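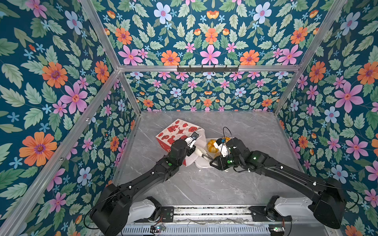 **Pastry Orders and Packing at the Magbanua Counter**

The Magbanua Community Hall will again take advance orders for filled pastries in June. Orders may be placed at the front desk until 4:00 p.m. and collected the following morning from the side entrance on Cotomau Lane. Last season the counter filled 374 orders, and members are asked to observe the packing guidelines below.

- Each pastry is placed in a lidded takeout container before it goes into a bag.
- Paper bags are limited to 2 containers. Larger orders will be divided.
- A utensil is supplied on request and should be packed with the container.
- Bags are to be opened fully before anything is put in. A container forced through a narrow opening will often crush the pastry.

Printed bags remaining from the winter festival may be used until the supply is finished. Plain white bags will follow.
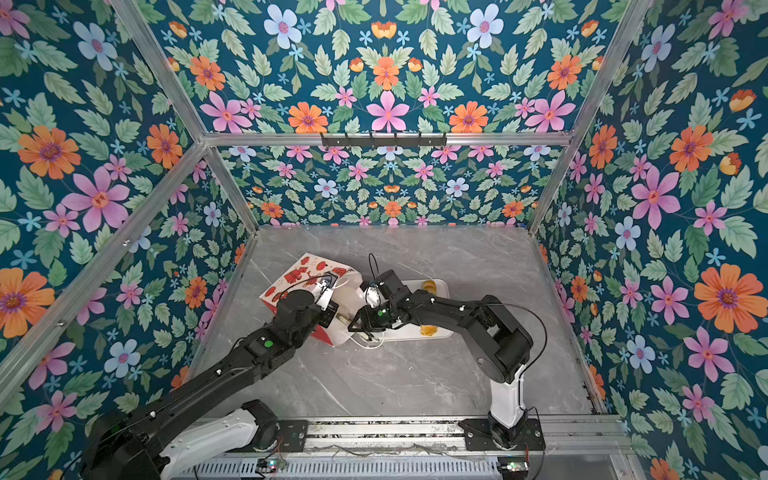
Ariel Yap has written to ask whether members may bring their own containers, noting that a bag is easily tipped in the car and that a container with a tight lid would travel better. The Hall has no objection, provided the container is clean, marked with the member's name, and left at the desk when the order is placed.

Members collecting for a group of 11 or more should notify the desk in advance so that a carton can be set aside. Orders not collected by noon will be offered for general sale.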